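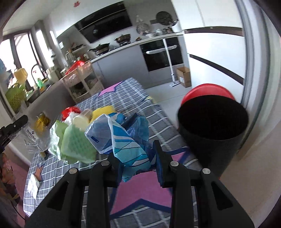

Home Docs Data Releases Contact

Parnholm Household Purchase Diary

README and data card for the public release

Summary

The Parnholm Household Purchase Diary is a set of handwritten shopping diaries, typed up and coded. Each diary covers one household for one week. Participants wrote down every packaged item that came into the home, with the pack size as printed and the price paid. The release holds 1,053 diaries. Of these, 900 are complete, meaning all seven days have either an entry or a mark in the "nothing bought" box. The rest are included and flagged.

The data was collected and is maintained by the Kasprzak group. Questions about coding go to Everett Thibodeaux.

Files

diaries.csv – one row per diary. Household size, start day, completeness flag.
items.csv – one row per purchased item. Links to diaries.csv on diary_id.
categories.csv – the 80 category codes with short definitions.
units.csv – the unit conversion table used to fill size_norm.
notes.csv – free-text remarks by participants, trimmed to 800 characters.

All files are UTF-8 with a header row. Fields are comma-separated and quoted where needed. Missing values are empty strings. A zero in price_paid is a real zero (gift, coupon, swap) and should not be read as missing.

Main fields in items.csv

item_text: The item as the participant wrote it. Spelling is left alone. Text in a script other than Latin is kept in that script, and item_text_en holds a translation when a coder was able to supply one.

pack_text: The size or count copied from the pack. Participants were asked to copy it exactly, including marks such as "x" or "/".

size_norm and unit_norm: Pack size after conversion. Weight is in grams, volume in milliliters, everything else in pieces.

cat_code: Category assigned by a coder. Every item has exactly one.

coder_flag: Set when the coder was unsure. Values are S (size unclear), C (category unclear) and B (both).

Unit handling

Conversion runs in two passes. The first pass matches pack_text against units.csv and handles most plain cases. The second pass is by hand. Multipacks are the main source of trouble: a pack marked with both an inner and an outer count can be read either way, and participants did not always copy both numbers. The rule is that size_norm always refers to the whole retail pack. If only the inner count was copied, size_norm is left empty and coder_flag is set to S.

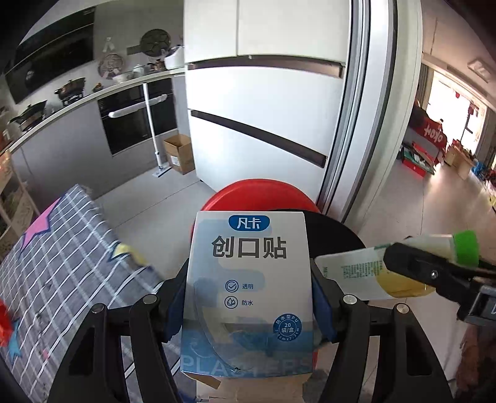 Counted goods follow the same rule with one addition. For first aid items, tea, tissues and anything else sold as small units inside a box, unit_norm is "piece" and the piece is the smallest wrapped unit. A box of tea is counted in bags. A box of tissues is counted as one, as the sheets are not wrapped separately. Earlier drafts were not consistent on this point, and results from the draft files should be rerun.

Category codes

Codes come from the Funa list, cut down to suit household diaries. Food codes start with F, cleaning with K, personal care and first aid with P, paper goods with G. Code Z is for items that fit nowhere. Coders were told to use Z freely and not to force a match. Pet food was moved out of F in September and now has its own letter, A.

Known problems

Price per unit cannot be computed for loose produce. Many participants wrote the price and left the weight blank.

Household size was asked on the first page only. Guests who stayed part of the week are not recorded, though some are mentioned in notes.csv.

Diaries that start on a weekend have more items on the first day than on the last. We have not tested whether this comes from shopping habits or from participants getting tired of writing.

Duplicate lines are kept. Two identical lines on one day may be two packs or a copying slip, and there is no way to tell from the page.

Loading

The files open in any spreadsheet program, but set pack_text to plain text on import. Otherwise entries with a slash are turned into dates. The Gastar loader handles this by default from the current version on.

Use and limits

The set is suited to work on text matching, unit parsing and category coding. It is not a sample of any population and should not be used to estimate spending. Names, street addresses and card numbers were removed from notes.csv before release.

Changes

Thu 3 November – units.csv corrected for fluid ounces. Two category definitions reworded. No rows added or removed.

Contact: use the form on the Contact page | © Kasprzak | Back to top

Comments (4)

mw_tables
Is diary_id stable between releases? I have a join built on the September files.

Everett Thibodeaux
Yes. IDs are fixed. Only units.csv and categories.csv changed.

pell
The "x" in pack_text is sometimes the letter and sometimes the multiplication sign. Worth a line in the README. I replace both before parsing.

rowan_d
Same problem with decimal commas, mostly in the drinks rows. units.csv catches some but not "1,5 l" with a space.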